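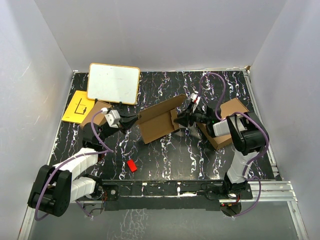 Folding a Carton Square

A corrugated carton ships flat, and most of its later problems start in the first minute of assembly. Bonifacio Bustamante, who trains packers at Grarurix, has his trainees open the blank by pushing two diagonal corners toward each other until the walls stand at right angles. The score lines should then be creased past square once and released.

Short flaps go in first, long flaps over them. If the long flaps overlap, the body is racked and no amount of tape will correct it.

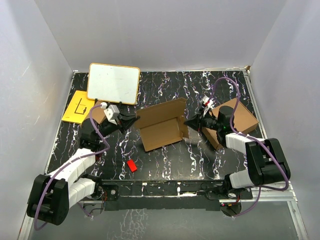
Board grade matters less than storage. Blanks kept upright against an outside wall take on a bow, and a bowed panel pulls the seam open. Bustamante stores his flat, in stacks of 19, with the flutes all running the same way.

For the bottom seam he uses one strip, centered, with 2 inches carried up each end wall. Marichka Semeniuk, on the Saturday shift, prefers an H pattern for anything heavy. It uses more tape and takes longer to slit at the other end. The two methods are still in use on adjoining benches.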